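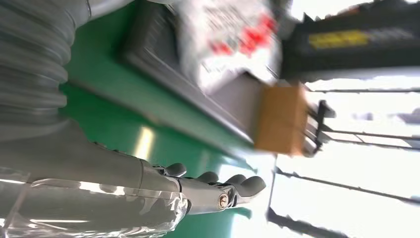 Green work surface, grey robotic hand.

Workshop Tips: Cleaning, Sorting and Storing Election Lawn Signs
Updated 2021-09-22

Most riding associations reuse their sign stock at least once. The notes below apply to corrugated plastic signs on wire stakes and to larger signs screwed to wooden posts. They were worked out on the Ostgate stock, which stood at 391 small signs and 25 large ones after the count.

Removal
Check the local bylaw for the removal deadline before planning routes. Municipal and provincial rules differ, and signs on road allowances often have a shorter deadline than signs on private lawns. Pull wire stakes straight up with both hands close to the ground. Rocking the stake bends the lower legs and tears the flutes at the bottom edge of the sign. In hard clay, pour a litre of water at each leg and wait ten minutes.

Separate stakes from signs at the tailgate. Stakes left in during transport scratch the printed face of the next sign in the pile.

Washing
Lay signs flat. Use lukewarm water, a few drops of dish soap and a soft brush, working along the flutes. Do not use a pressure washer, as it drives grit into the open ends and lifts ink at the corners. Tree sap comes off with rubbing alcohol on a cotton rag; test a corner first, since some screen inks soften. Acetone and lacquer thinner will remove the colour outright.

Drain signs on edge with the flutes vertical for 24 hours. Water trapped in the flutes turns green by spring and shows through white backgrounds.

Stickers and overlays
Date overlays and "Vote Today" strips should come off before storage. Warm the strip with a hair dryer on low and peel back at a shallow angle. Adhesive left over winter usually has to be scraped, and scraping marks the face. Plomever citrus remover worked on the Ostgate signs in one application. Rinse afterward.

Authorization lines
The line stating who authorized the sign must be correct at the next use. If the agent may change, store a note with the stock so that labels are ordered in time. A waterproof label in a matching background colour is acceptable in most jurisdictions, but confirm with the election office.

Stakes
Sort into straight, bendable and scrap. Straighten in a bench vise with wood blocks over the jaws. Remove rust with a wire wheel, wipe with a lightly oiled rag, and bundle in lots of 25 with two cable ties. Stand bundles in a pail, points down.

Storage
Stack flat, faces together, no higher than a metre. Signs stored on edge take a permanent curve. Keep stacks off concrete on a pallet and away from windows. Cover with an old sheet; a sealed tarp holds moisture. The Arkside garage lost 103 signs to mice nesting in the bottom layers, so a pallet with hardware cloth stapled underneath is worth the half hour.

Large signs
Back out the screws and keep them in a jar. Posts can be reused if the buried end is trimmed past any soft wood. Fill split screw holes with a glued dowel and redrill.

Inventory
Tape one sheet to each stack listing size, quantity, language and condition. Check again in May.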